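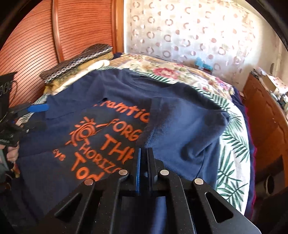

How Listeners Follow a Serial Story: Radio Drama and the Podcast
Student project report, second-year course in Media and Narrative
Authors: Dorota Bielecka, Ilham Tazi
Supervisor: Jarosław Sobczak

1. Purpose of the project

In our project we compared two ways of telling a long story by sound. The first is the weekly radio serial, and the second is the podcast, where all episodes can be heard at once. We wanted to know if the listener remembers the plot differently.

2. Material

We chose the radio serial Krajewska, a family story set in the town of Naresby, and the podcast Altden, a crime story. From each we took 3 episodes. We made transcripts by hand and marked every place where the narrator repeats something that was already told.

3. Survey

The survey was sent to 300 students and we received 282 answers. The form was open until 29th December. Bogdan Wysocka helped us with the questions, because our first version was too long -- it had two pages only about listening habits.

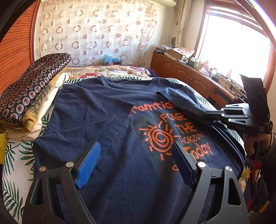 Navy T-shirt with an orange sun print, spread out on a bed.

4. Results

The radio serial repeats much more. Each episode of Krajewska begins with a summary, and the characters often say each other's names. In Altden the summary is short or missing, and one episode starts in the middle of a telephone call.

Listeners of the serial remembered the names better. Listeners of the podcast remembered the order of events better, but many of them mixed up the two brothers. Several wrote that they listened while cooking or walking, and went back when they lost the story.

5. Problems

We did not ask how much time passed between the episodes, and this was a mistake. Also, the transcripts have more than 3,000 words each, so the marking was slow and we did not always agree on what is a repetition. In May we will repeat the survey with a corrected form.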